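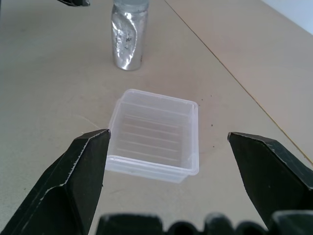 Gripper fingers on either side of a small plastic container.

Home News Missions Careers Contact

Search this site Enter keyword Go

Lindemann to Build Second Litutska Small Satellite Carrier

RODTHORPE, 15 Feb 2020 - Lindemann, a maker of structures and separation systems for small satellites, will build a second Litutska carrier at its Rodthorpe plant. Work on the main ring starts in March. The company has also signed a lease on a storage and fueling hall at Flollau, where customers will hand over their spacecraft before launch.

Litutska is a metal ring with mounting ports around its outside. It rides beneath a larger satellite and lets smaller ones go after the main payload has separated. The first unit passed its final vibration test last fall and is in storage at Rodthorpe while its launch provider settles a new schedule.

The second unit, Litutska 2, can hold a combined payload of 2,350 pounds. It has five ports, all of the same size, and each can take one large customer or be divided with an adapter plate for two smaller ones. The first unit used a mix of port sizes, and that made it hard to swap customers when one of them ran late.

"We had a port standing open and a customer who wanted it, and the bolt pattern didn't match," said Svenja Buschmann, program manager for Litutska at Lindemann. "We fixed it with an adapter, but it took weeks of paperwork. On the second one every port is the same, so whoever is ready can go on."

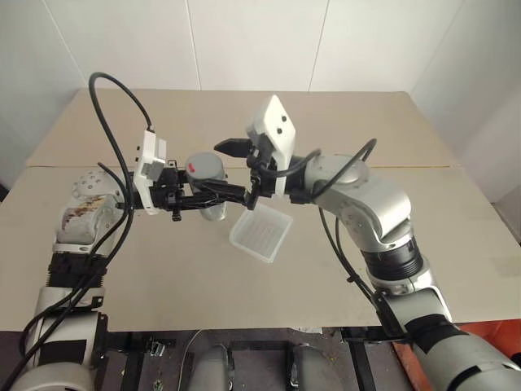
Customers will also see a change in how their slots are sold. Until now Lindemann has asked for full payment when a launch date is announced. For Litutska 2, a deposit holds the port, and the balance is due when the satellite arrives at Flollau. A customer that misses the handover date may move to a later carrier once without a fee. After that the deposit is lost. University teams and commercial buyers sign the same contract.

The Flollau hall was last used to store ground equipment. Lindemann will put in a clean tent, an overhead crane and a separate room for loading propellant. The fueling room needs approval from the local fire authority, and the company expects to file for it in March. If approval is late, satellites that carry propellant will be fueled at the launch site, as they were under the earlier plan. Satellites without propellant are not affected.

Thirty people work on the Litutska program at Rodthorpe. The company plans to hire for the Flollau hall from the area where it can, mainly crane operators, inspectors and shipping staff. Openings will be posted on the Careers page after the lease begins.

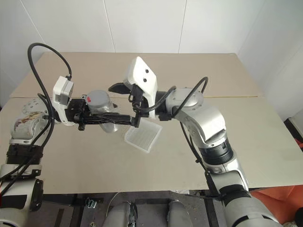 The electrical design has been changed as well. On the first carrier, the wiring that tells each separation system to release was tied down close to the ring, and technicians had to cut and replace ties each time a satellite was fitted. Litutska 2 leaves more slack at every connector and routes the wiring clear of the places where hands and tools need to go. The carrier's own loops are much smaller and are clamped before flight. The change adds a little weight, which is already counted in the payload limit.

Separation commands will still come from a sequencer mounted inside the ring. The timing can be changed until the carrier is closed out, but not after that. Each customer receives a copy of the release order and must approve it in writing.

"Most of the questions we get are about the order," Buschmann said. "People want to know who goes before them and how much time there is in between. They will have that earlier than they did on the first unit."

Lindemann has not announced a launch date or a launch provider for Litutska 2. An interface guide with port drawings, load limits and connector details is available to customers on request from the Rodthorpe office.

Comments

marty_k: Does the deposit carry over if the carrier itself slips? The release only talks about the customer being late.

Dellwood: Good to see all the ports the same. We lost most of a semester to an adapter plate on a different carrier.

orbit_reader: Any word on when the first one flies? "Settles a new schedule" could mean anything.

P. in Flollau: Will trucks be using the shore road or coming in the back way? That hall has a narrow gate.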